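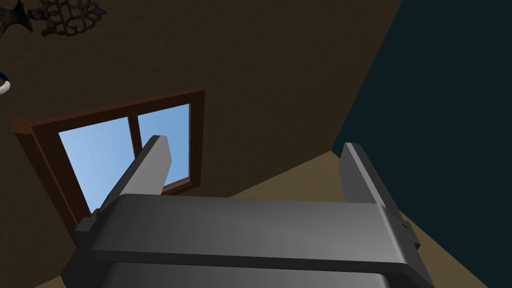

Gripper with its fingers open, render.

Filed under: Dye Shed Notebook / Madder / Works in Progress

September, a little after 9 in the evening, kettle on

Madder again. I know I said I was going to leave red alone until the Treloar yarn was finished and sent off, but the sample card came back from Letarton with a note saying the rust was lovely and could it please be less rust, so I'm back at the pot.

For anyone reading over my shoulder: the order is 2,000 yards of the Treloar two-ply, all one color, for the Drolunow blankets. It has to match across every skein because the weavers won't be able to hide a shade change in those big plain center squares (a stripe forgives you, a plain square never does). The color on the card is a proper warm red, more brick than tomato, and what I keep getting is the color of a flowerpot.

So tonight was about finding out where the orange is coming from. My three suspects going in were the water, the heat, and the madder itself.

The madder first. It's the last of the Alcombe sack, the coarse chopped root, and it smells fine, sweet and earthy and a bit like pencil shavings. I did the cold rinse this time, which I'd gotten lazy about. Covered the root with cold water, stirred, let it stand while I ate a sandwich, poured off. The water that came off was a loud yellow-brown. Did it again and it was paler. A third time and it was weak tea, so I stopped. All that yellow has been going into the pot with everything else for weeks! I kept the rinse water in the enamel jug and threw a scrap skein in it, just to see, and that scrap is now a very pretty apricot that I have no use for whatsoever.

Heat next. I have been cooking this stuff. I checked back through the summer pages and there's hardly a temperature written down anywhere, just "warm" and "quite warm" and in one place "too warm??", which is not a lot of help to me now. Tonight I set the thermometer in the pot and wrapped the handle with string so it would stop sliding under, and I held the bath at 42 Celsius for the first long stretch before letting it creep up. Held it there for 4 hours. I'm writing this down in numerals so I can find it. The old stove in the shed does not like being asked for low and steady. It wants to be off or it wants to be a volcano, so I ended up lifting the pot on and off the trivet and reading a library book in between with one eye on the dial.

Color was taking by the end of the first hour, thin and pinkish, and I nearly turned it up out of pure impatience. Glad I didn't. By the time I did let it climb the skein was already a real red when I lifted it, and a wet skein always looks darker, so I'm not counting anything until it's dry on the rack, but it was red. I did a small dance. The cat next door saw.

Water. Ours is soft here, and everything I've read about madder says it wants a bit of chalk. I've always sort of sprinkled. Tonight I split the bath between the two big stainless pots: one with plain tap water, one with a level spoon of chalk stirred in till it stopped looking like milk. Same root, same rinse, same yarn. The plain one leans coral. The chalk one leans toward the card. Held side by side under the daylight bulb it's not subtle at all. I feel a little silly for having sprinkled for so long.

Notes on the mordant so I don't have to work it out again: alum as usual, dissolved in hot water first, yarn in while it's already soaked through. I left these overnight in the alum and squeezed them out instead of rinsing. One skein had a tie that was too tight and there's a pale ring in it where nothing got in. Retie everything in loose figure eights before the big batch. EVERYTHING. I wrote the same thing on the July page and then didn't do it, so now it's in capitals.

Things I tried that don't belong in the blanket yarn but were fun:

A pinch of iron water in a cup of the spent bath. Went plum, then brown, then a color like an old leather belt. I'd wear it.

Washing soda as an afterbath on one end of a scrap. Pinker, almost raspberry, and the wool felt harsh after. No more of that on anything nice.

A bit of the second bath on a square of old linen napkin, no mordant at all. Faint peach that mostly went down the sink when I rinsed it. Fair enough.

The part I haven't solved is scale. A sample skein in a stainless pot is one thing, and the full order in the big copper-bottomed boiler is going to be another. If I do it in batches I risk a drift between them, because the root gives less each time. If I do it in one go the yarn will be packed in too tight and I'll get patches. The plan for now is 4 batches, fresh root weighed out for each, and then a swap at the end where every batch goes through one last shared bath to pull them together. I've done that with weld and it worked. I've never done it with madder. Letarton would like the yarn before the looms are dressed and I'd like to sleep, so we'll see who gets their way.

Also need: more root (write to Alcombe, ask for the same lot if there's any left), more chalk, a longer spoon, string, and a lid that fits. The lid I've been using is off a roasting pan and it drips on the stove and hisses at me.

One more thing before bed. I took the July sample, the flowerpot one, and put half of it under foil and half on the shed windowsill to see how it holds up in the light. Should have done this months ago. If the orange fades faster than the red I'll have something useful to tell the Drolunow people, and if it doesn't I'll have a nice half-and-half bit of yarn for the book.

Rack is full, stove is off, hands are pink to the wrist. Dry check in the morning.

Comments (4)

We have very hard water and I get brick red without trying, and then can't get coral to save my life. Want to trade houses?

Do you strain the root out or put the yarn right in with it? I've been picking bits out of a sweater for a year.

Reply: Old pair of tights, root goes in, knot it, squish it every so often. Still get bits. Fewer bits.

The shared last bath works on madder, at least it did for me on a sock order. Keep it cooler than you think and stir gently or it felts.

Older entry | Newer entry | Notebook | Sample cards | Shed supplies | Contact | Back to top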